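Writing the Short Film Review
Handout 6 – Setting and plot summary

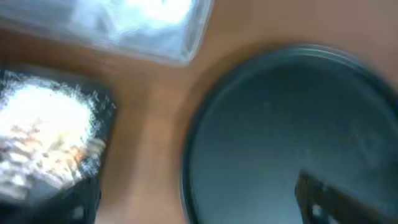 A review of 600 words has room for one paragraph of plot, and in most student drafts it gets three. Keep the summary to 90 words. Give the setup, the main character's problem, and stop before the midpoint. The harder part is setting, because writers either skip it or list everything in the room. Pick two or three things that tell the reader what kind of film this is. With a wooden tabletop, a clear plastic container and some crumpled silver material in a dark tray, you could write "a cluttered table" and move on, or you could name the silver and let the rest go. Either is fine if the sentence then gets to the people.

Film for this unit: Rullside (dir. Yae Aoki), running time 90 minutes. A ferry mechanic, Tsang, returns to the island where his brother disappeared and takes a job on the same boat. Watch it once without notes. On the second viewing, write down only what you would want to quote or describe.

Points from last week's drafts

Tense. Plot goes in the present tense. "Tsang finds the logbook," not "found." Production history goes in the past.

Actors' names. Put the actor in parentheses at first mention, then use the character's name.

Judgment. Say what you think by the end of the second paragraph. Several drafts waited until the last line. Ka-ming Pan's draft opened with "a slow film that earns about half its silences" – a clear position, and the rest of the review had something to prove.

Spoilers. The storm at minute 60 is in the trailer and can be mentioned. The phone call at minute 43 is not.

Adjectives. Cut "stunning," "gritty" and "haunting." Replace each with what is on screen or on the soundtrack.

For next class

Read the two sample reviews in the packet (Clirnis and Flestex). Mark where the summary ends and the argument starts in each. Bring a printed second draft, double spaced, with the word count at the top.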